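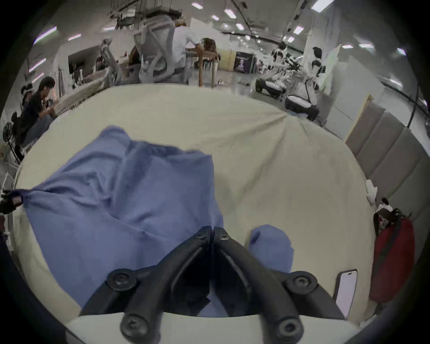

**wattle_and_wrench** wrote:

I've been looking after the Lasau hand gripper at our cloth station since January, and I'd love a second opinion on how often everyone re-seats the jaws, because I'm on my third lot of screws and starting to feel a bit silly. It's the Manov finger set, the curved ribbed ones, closing down to a narrow V. Our counter reads 1516 closes on this pair. The black screw heads out near the tips are the ones I keep going back to, and the blue cloth is a right pain for showing them up, all those soft folds. If one finger sits even slightly forward of the other, it pinches one layer when you wanted two, and you spend the rest of the morning blaming the cloth (I did, for ages!). At the moment I nip everything up after every 148 closes and change the screws when the heads look chewed. Too fussy?

**gumboot_gary** wrote:

Not fussy at all, though I'd leave the tip screws alone and start at the base. Take the fingers off, wipe the hubs, put the base screws in loosely, then close the jaws gently so the tips find each other before you tighten anything. I go a quarter turn at a time, corner to corner, the way you'd do a wheel on the ute. Lovely and even, and mine will sit happily for weeks.
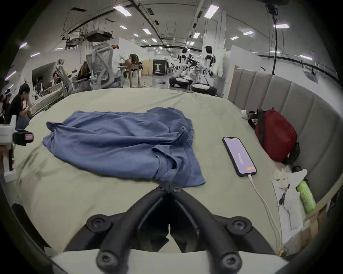 Once the base is snug I give it a go on an old T-shirt, first at the hem and then somewhere in the middle where it's bunched. If it picks up cleanly at both I call it done and put the kettle on.

**maple_torque** wrote:

I have to disagree with gumboot_gary a little, with all fondness. Closing the jaws first only works if the finger pads are worn the same on both sides. On our Trusisine unit the left pad goes first every time, so lining up tip to tip just hides the wear, and you end up with the whole bracket sitting crooked. I set each bracket square to the body with the fingers apart, and deal with the pads afterwards. It takes me 30 minutes with a decent hex key and good light.
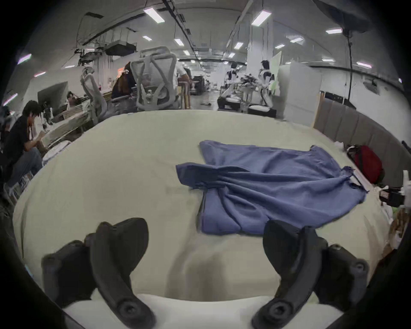
*Fingers apart, blue garment bunched up on the pale top.*

**gumboot_gary** wrote:

Fair point about the pads! I swap mine as a pair so I'd never have noticed. Still reckon squaring to the body is overkill for shirts, but I'd do it your way for anything thinner.

**wattle_and_wrench** wrote:

Thank you both, this is exactly the sort of natter I was hoping for. I pulled the pads off this afternoon and maple_torque is right, one side is noticeably smoother than the other. I've ordered 14 new ones from Mercado, and I'll square the brackets before I fit the first pair. Does anyone put threadlocker on the hub screws, or does that only make trouble later?

**maple_torque** wrote:

The tiniest dab of the removable kind on the hubs, and none near the tips. Keep it well away from the plastic until you've checked the label, as some of it will craze the arms.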